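Borkari Manipulation Club: questions we keep getting

Maintained by Cillian Brennan. I answer these in the order they annoyed me.

What is the Borkari project?

A student club that tries to teach a robot arm to handle things on a table. We collect demonstrations by hand, using hand-held grippers, and train a model on them afterward. The club meets from November until the spring showcase. The name came before my time and I can't tell you what it means.

Will I be building a robot?

Probably not in your first term. Most new members picture welding and get cup duty. You hold a gripper in each hand, do a small task at a table, put everything back, and do it again. A normal session is 40 takes per person. If that sounds dull, it is, and I would like you to know it before you sign up.

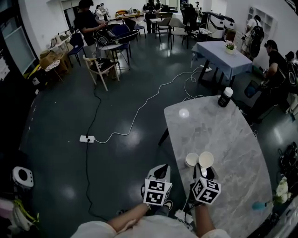
Sessions start at 4 p.m. and the first half hour goes to setup and calibration. Anyone who arrives after that spends the evening labeling clips.

Do I need to know how to code?

No. The flyer says "no experience needed" and for once the flyer is right, at least for collecting. Training is another matter. Two terms of Python will get you reading the scripts, and the Spahić loader will still confuse you. It confuses me.

Is the room big enough for everyone?

We cap membership at 40 and I argued for fewer. People picture a quiet lab, and we work in one big open room where everybody else is busy too. Look past the gripper and there's a man bent over a wooden stool working on a dark mechanical device, with a power strip and its cables out on the floor near him. Closed shoes, please, and pick up your feet.
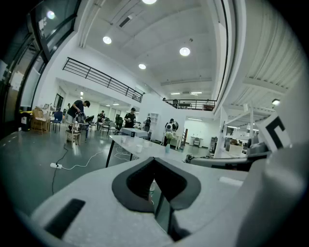
Does the robot really learn from this?

Sometimes. The showcase video says our Tomari model "understands" cups. I have watched it try, and I would not use that word. Last spring it managed 8 clean grasps in some 60 attempts, and the video shows the good ones. Upright cups are the easy case, so this term we want more of the awkward kind, like paper cups lying on their sides, with the finger pads closed on the rim. Whether that helps is a fair question - ask me again after the next training run.

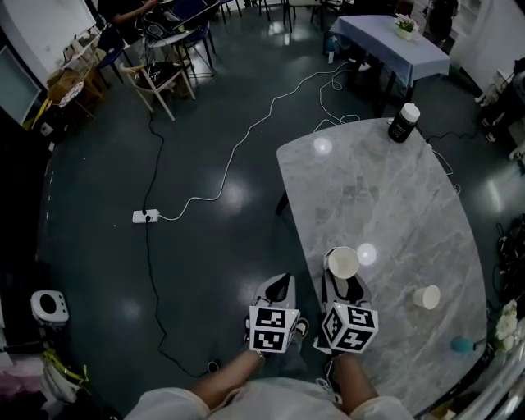

Why don't you enter the Favum competition?

We did, once. The rules reward speed, and our arm is slow. A few members want to try again and they are welcome to write the application.

Does it look good on a college application?

Maybe. I doubt anyone reading applications knows what a grasp dataset is. Join if you can stand the repetition.

Can I bring a friend to watch?

Yes, one friend, one visit. After that they either take a turn with the grippers or go home.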